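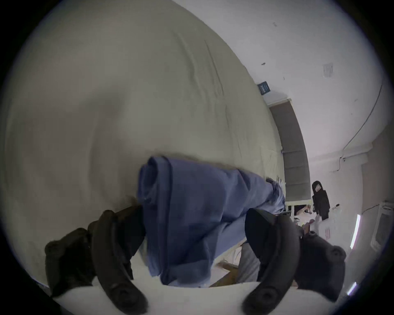

Can the infused butter be made to the same strength from one batch to the next?
Within limits, it can. Batches made with the revised method now test close enough to each other that one recipe card can be used for all of them. Batches over three kilograms are still uneven, and we are not asking for approval to make them.

Kandinholm Test Kitchen
Progress report to Lovier, second funding period
Prepared by Bouchra Amrani, with lab notes from Ayman Shawky

1. Purpose of the work

The grant covers the development of a cannabis-infused butter and a small set of baked recipes for adult customers, to be made under licence and sold frozen. The first period dealt with equipment and paperwork. The second, reported here, dealt with decarboxylation, infusion, mixing and portioning. Label text and shelf life fall in the third period and are mentioned only where they affected the kitchen work.

2. Decarboxylation

The milled flower is heated in a covered steel tray before it meets any fat. In the first period we used the convection oven at 125 degrees with the fan on. The oven's own display proved a poor guide. A probe placed in the plant material showed that the centre of the tray lagged well behind the edges, and that the lag depended on how deep the tray was filled.

Three changes were made:
Trays are filled to a marked line and levelled with a scraper.
Timing starts when the centre probe reaches the set point, not when the door is closed.
Trays are turned once, at the halfway mark.

Driss El Idrissi rewrote the work sheet to match. The old sheet has been withdrawn from the binder.

3. Infusion and straining

Butter is clarified first. Whole butter was tried again at Lovier's request, and the milk solids browned on the base of the pot and held back part of the infusion when strained. The flavour was pleasant but the yield was lower and the colour varied. Clarified butter stays.

Infusion is done in a water bath with slow stirring. Straining is through two layers of cloth without pressing. Pressing recovers more butter, but also carries over fine plant matter and a bitter, grassy taste that came through in the shortbread. The butter left in the cloth is weighed and logged as a loss.

4. Test results

Samples go to the outside lab, Dernura, drawn from the top, middle and bottom of each pot. In total 53 samples were sent this period. All small-batch samples made after the change to the work sheet fell inside the agreed range. Before the change, bottom samples were often stronger than top samples, which we put down to stirring that stopped too early while the butter was still liquid. The pot is now stirred until the butter turns cloudy and is poured straight into moulds.

Large batches did not pass. The stirrer does not reach the outer wall of the big pot, and cooling is uneven. Ayman Shawky has asked for a quote on a wider paddle – see section 7.

5. Recipes

Shortbread: complete. The dough takes the butter well and portions cleanly by weight. Rolled and cut rounds were dropped in favour of a pressed mould, as the offcuts were being re-rolled and could not be traced.

Cheese scones: nearly complete. Grated cheese made the portion weights drift. Fadwa Samir is working with a finer grate and a stiffer dough. Rise is acceptable. The tops colour faster than we would like when baked from frozen.

Mushroom gravy base: on hold. The sauce splits on reheating unless more starch is added, and the extra starch dulls the flavour. An unevenly split sauce is also an unevenly dosed one, so it will not go to tasting in its present form.

All tasting in this period was done with plain butter in place of infused. Comments on flavour should be read with that in mind.

6. Storage and handling

Infused butter is kept in a locked fridge with its own log. Moulds, scrapers and cloths used for it are stored apart from the general kitchen stock. One log entry in May was found to be missing a second signature. The stock weight was checked against the batch record and agreed. Staff were reminded of the procedure by Nevzat Sönmez, and the log page now has a separate box for the second name.

Flour and dairy suppliers are unchanged. Ait Brahim continues to mill the flour for the shortbread, and has moved us to a slightly softer grade with no effect on portion weight.

7. Spending and requests

Spending is within the approved budget. Lab testing ran over its line and ingredients ran under. We ask Lovier to approve a transfer between the two, and the purchase of the wider paddle once the quote is in hand.

8. Next period

Finish the scone recipe and send baked samples for testing.
Repeat the large batch with the new paddle, if approved.
Begin frozen storage tests on shortbread.
Decide whether the gravy base is to be continued or replaced by a second biscuit.

Batch records and lab certificates are held at Kandinholm and can be sent on request.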